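Starkora Roy 30 Travel Pack
Travel gear / Packs / Cabin size
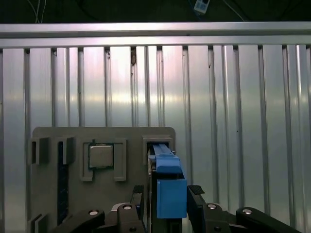 The Roy is a 30 litre pack for people who have stood at a coach station with a wheeled suitcase and a cobbled hill ahead of them, and thought again. It opens flat like a suitcase, carries like a rucksack and, when you get to the hotel, can be picked up by a side handle so that you look as though you planned the whole thing.

Choose your colour
Slate
Moss
Brick (back in May)

In stock at Plenbridge
Order by phone or at the counter

What it's for
Long weekends, mostly. Two people have told us they did a fortnight in the Balkans with one each, and they are still speaking. If you need four pairs of shoes, you need the Jukberg, our larger pack, and possibly a friend to carry it.

Inside
The main compartment has two straps and a zipped mesh lid. Behind it is a padded sleeve for a laptop or, more usefully, a large map that won't run out of battery in a mountain pass. The top pocket takes a passport, a phone, a sandwich and the boarding pass you printed in case the phone died. There's a key clip. Everybody forgets the key clip, then empties the bag on the doorstep looking for keys.

The harness
The shoulder straps tuck away behind a flap when the bag goes in a luggage hold. The hip belt comes off altogether – keep it somewhere you'll remember, as we sell a surprising number of spare hip belts.

Specification
Capacity: 30 litres
Main fabric: recycled polyester
Back length: one size, adjustable chest strap
Laptop sleeve: yes
Rain cover: included, in base pocket
Guarantee: 5 years
Returns: 60 days, unused

Will it go on the plane?
Airlines change their cabin sizes about as often as other people change their socks, so please check with yours before you fly. The Roy squashes down well if you haven't filled it. If you have, no strap in the world will help you at the gate.

Care
Sponge it with warm water and a little soap. Don't put it in the washing machine. We know you're going to, but the guarantee doesn't cover it and the lining comes out looking like an old tea towel.

Customer review
Borislav Vasić, 13/08/2024
Took it on night trains for most of the summer. Used as luggage, pillow, footrest and once as a table for cards. The zips are good. The rain cover is bright orange, which my wife says is for safety and I say is for embarrassment. One star off because the bottle pocket is too tight for a proper bottle when the bag is full.
4 out of 5

Reply from Starkora
Thank you, Borislav. The bottle pocket is deeper on the new batch. The rain cover is staying orange.

Goes well with
Jukberg packing cubes, set of 2
Spare hip belt
Roy wash bag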